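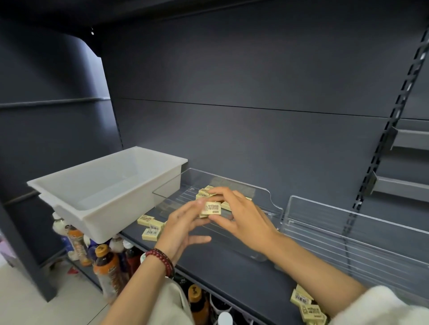 Petites boîtes jaune pâle, à l'étagère.

Soirée casino à la maison : entretenir jetons, cartes et tapis

Le casino de salon a un avantage sur le vrai : on y perd des haricots secs. Il a aussi un inconvénient, c'est vous qui faites le ménage. Après quelques hivers de parties chez moi, voici ce que j'ai fini par retenir, souvent après avoir abîmé quelque chose.

Laver les jetons
Un jeton de poker passe de main en main toute la soirée, et ces mains-là fréquentent le bol de chips. Eau tiède, une goutte de liquide vaisselle, vieille brosse à dents. Pas de lave-vaisselle. J'ai essayé avec une mallette Plason et j'ai récupéré 39 disques d'un beige uniforme, ce qui simplifie beaucoup les relances. Pour les jetons en argile, on ne trempe pas : un chiffon humide, on frotte, on essuie tout de suite. Séchage à plat sur un torchon, jamais en pile, sinon l'eau reste entre deux et laisse une auréole.

Sauver un jeu de cartes
Les cartes plastifiées supportent l'éponge à peine humide. Les cartes en carton ne supportent rien. Un peu de talc dans un sac, on secoue le paquet, on essuie chaque carte avec un chiffon sec et elles glissent de nouveau. Quant au roi de pique corné que tout le monde reconnaît de dos, il n'y a pas de remède. Mettez-le au tarot des enfants et ouvrez un jeu neuf.

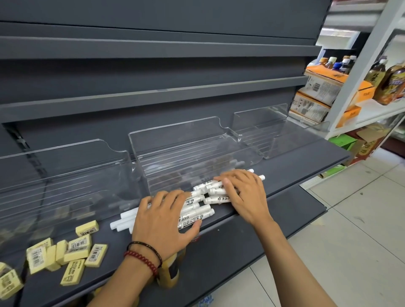 Marqueurs blancs en vrac.

Le tapis et le vin rouge
Tamponner, ne pas frotter. Eau gazeuse d'abord, puis un peu de savon de Marseille, et on travaille du bord de la tache vers le centre. Mon ami Ikechukwu Ugwu jure par le sel. Son tapis porte depuis novembre une tache rose en forme de Corse, je vous laisse juge. Pour les miettes, une brosse à vêtements vaut mieux que l'aspirateur, qui avale volontiers un dé au passage. Entre deux soirées, roulez le tapis sur un tube en carton, feutre vers l'extérieur. Plié, il garde la marque et la bille de la roulette la trouvera toujours.

La roulette qui penche
Presque toutes les petites roulettes de salon penchent. La mienne, une Lotow achetée en brocante, sortait le 17 avec une fidélité touchante. Avant d'accuser le croupier, posez un niveau à bulle en travers du bord, tournez-le d'un quart de tour, recommencez. Une cale de papier plié sous le pied fautif suffit en général. Si le plateau grince, démontez-le et déposez une goutte d'huile de machine à coudre sur l'axe. Une seule : le surplus finit dans les cases.

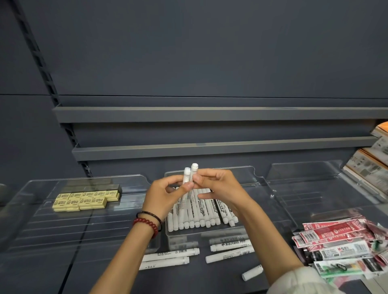 Peut-on nettoyer le cylindre de la roulette au vinaigre ?
Mieux vaut éviter, le vinaigre ternit le vernis et attaque les petites pièces en laiton. Un chiffon microfibre légèrement humide fait l'affaire, suivi d'un chiffon sec.

Ranger sans y passer la nuit
On trie les jetons par couleur avant que les invités partent. C'est impoli et très efficace. Des boîtes à œufs font de bons casiers pour les dés et les pions, et un élastique large tient un jeu de cartes sans en marquer les bords, à condition de ne pas le doubler. Les règles, on les scotche à l'intérieur du couvercle - sinon on rejoue chaque fois la grande querelle de l'as qui vaut un ou onze.

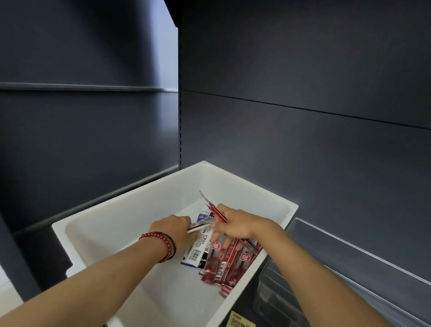
La querelle dure chez nous quelque 36 minutes, montre en main, et Gilang Kwok la gagne toujours alors qu'il a tort. Depuis que la règle est collée dans le couvercle, il conteste le scotch.

Reste la question de l'humidité. Ni cave ni garage : les cartes gondolent, le feutre sent le champignon et la mallette rouille aux charnières. Un placard de chambre convient très bien, avec un sachet absorbant glissé dans la boîte et changé à chaque saison. Le riz dans une chaussette marche aussi, tant qu'on se souvient de ne pas le cuisiner.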